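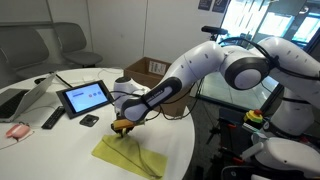 I gave up paper towels in July, mostly to save money, and it has gone better than I expected. We were going through a big pack every few weeks in a house with two adults and one old dog. I didn't have a plan when I started. I just didn't buy the next pack. For the first few days I used whatever was in the rag drawer, which was old T-shirts and one pillowcase, and none of it soaked up much. Then I bought thin cloths, the yellow-green kind you can see on the round table, and those have done most of the work. They crease and crumple and I don't iron them or fold them with any care.

The first pack came from Pop, the discount store near the bus station. There were 18 cloths in it. My sister-in-law, Oana Mocanu, told me to get the thicker ones from Humitz, so I bought three of those too. They hold more water, but they take two days to dry on the rack in our bathroom and they start to smell before they get there. I kept them for the floor.

What changed in the kitchen is mainly where things are kept. The roll used to stand next to the stove and I would reach for it without looking. I moved the clean cloths to that spot and put a bucket with a lid under the sink for the used ones. For two weeks I kept reaching for the roll. After that I didn't.

Washing is easy. I do the cloths with the bath towels, hot, with the plain powder and no softener. Softener leaves something on them and they push the water along the counter after that. I ruined four before I worked this out. Stela Vasiliu, who I used to work with, puts hers in a pot and boils them once a month. I tried it once and it made the whole apartment smell like a school cafeteria.

Some jobs still need paper. Bacon grease is one. The dog being sick is another. I keep one roll on the top shelf of the hall closet, where I have to get the step stool to reach it, and we have used less than half of it since summer.

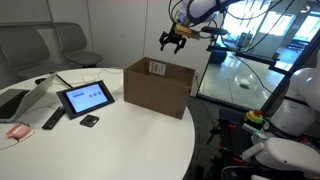
Page last changed: November 2022

A few people wrote after I first put this up, so I have added some things.

Octavian asked what I do about glass. I use old newspaper for the windows, the way my mother did, and a dry cloth for mirrors. The cloth has to be one that has been washed a few times. New ones leave lint.

Someone else asked about storage. A cardboard box with the flaps cut off is fine. You can see down into it and grab what you need, and when it gets soft at the corners you put it out with the recycling and start another one. I looked at the wire baskets from Bomus and they were nice, but 499 for a basket to hold rags is more than I have spent on the rags.

On the cost, I can only speak for us. I went back through the grocery receipts I had kept and paper towels were costing us up to 3000 a year, depending on whether we had people staying. I haven't subtracted the extra washing, though the cloths go in with a load I would be doing anyway.

The dog towels are separate. They are brown, they hang by the back door, and they are not allowed in the kitchen bucket. My husband has mixed them up more than once — he says all cloths look the same to him when they are wet.

I am trying cloth napkins next. Zamfira Pîrvu from the second floor is giving me a stack that belonged to her aunt, and they need hemming on one side. I have the thread but I still have to find the right foot for the sewing machine.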